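Lowri Samuel
September 15, 2026

The table thread, as promised to the people who asked what I was going on about last week. It's long. Mute me if you don't care about tabletops.

1/ I've been looking for a work table for the back room since before the summer. I wanted pale wood, a matt finish, and something I could wipe down between jobs. I sew, I wrap parcels, and I do the household paperwork on it, so it gets used every day.

2/ My old one was a black glass desk I bought second hand when I first moved in. Every thread showed on it. Every fingerprint showed on it. In the evening the ceiling light bounced straight off it into my eyes. I put up with it for far too long.

3/ I looked at three. The Okabe was £767 and very nice, but the top was orange in daylight and the shop wouldn't lend a sample. The Gakik was cheaper and had a shiny coating I could see my face in. The third was the Kustolholm at £667, bought through Jakero, and that's the one I went for.

4/ Yes, £667 is a lot for a table. I sold the glass desk and a sewing cabinet I never opened, and put £500 from those two towards it. So it was £167 out of my own pocket, which I had saved.

5/ Delivery was fine. Two people, one big flat box and one small one. The legs go on with bolts and the key is in the box. It took me an evening on my own, though I'd get a second person to help you turn it over. It's heavy and the corners will mark a wall. Ask me how I know.

6/ The grain, then. The shop photos are all taken from across a room and it just looks beige.

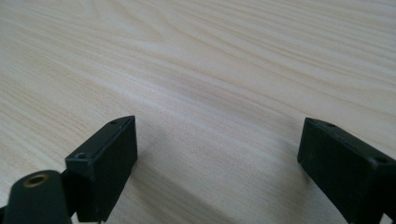 The top, close up. Curved grain on one side, straighter lines on the other.

7/ I like that the pattern isn't the same all over. You get those big bending arcs and then it tightens up into long diagonal lines. The streaks are only a bit darker than the rest, so it doesn't fight with whatever fabric I've got out. My last worry was that it would be too busy for pinning small pieces and it hasn't been.

8/ Colour: off-white, a bit pink, a bit grey, depending on where you stand. Near the window it goes very pale. If you are trying to match it to a yellow pine shelf, don't bother, I tried and they look wrong together. It looks fine next to white and fine next to dark green.

9/ Someone asked if it's "really matt". It is. I can have the lamp on right over it and not squint. That alone was worth getting rid of the glass one for.

10/ Cleaning, for those who asked. Damp cloth, then a dry cloth. I don't use spray on it. The leaflet says no bleach and nothing gritty. Tailor's chalk comes off with the dry cloth if you do it the same day - leave it a week and you'll be rubbing for a while.

11/ Things I've done to it so far: one pale ring from a mug, gone by the next morning. One tiny dent from dropping the big shears point first, which is staying. I was cross about that for a day and now I can't always find it.

12/ I still use a cutting mat for the rotary cutter and a folded towel under the iron. It's a table, it isn't a workbench, and I don't want to find out what a hot iron does to it.

13/ Downsides. No drawer. I keep reaching for one. The gap underneath is 11 cm too low for my plastic storage tower, so that has gone in the hall and I walk into it. The feet aren't adjustable either, and my floor slopes, so there's a square of cardboard under the back left leg.

14/ Couple of replies in one go. No, I don't have a discount code. Yes, it comes in a longer size, but it wouldn't go round my stairs. No, I haven't oiled it, the leaflet says you don't need to and I'm happy to believe it.

15/ @ the person who said all pale wood looks the same: get samples and put them side by side on your own floor. I had four lined up for a fortnight. In the shop I'd have picked a completely different one.

16/ Next job is the chair, which is too low for this table by a good bit. I'm sitting on a cushion at the moment and it slides. Suggestions welcome, nothing with wheels please.

17/ I'll post again in November when it's had a couple of months of proper use and I've got the curtains finished on it. If the dent has got any friends by then I'll tell you.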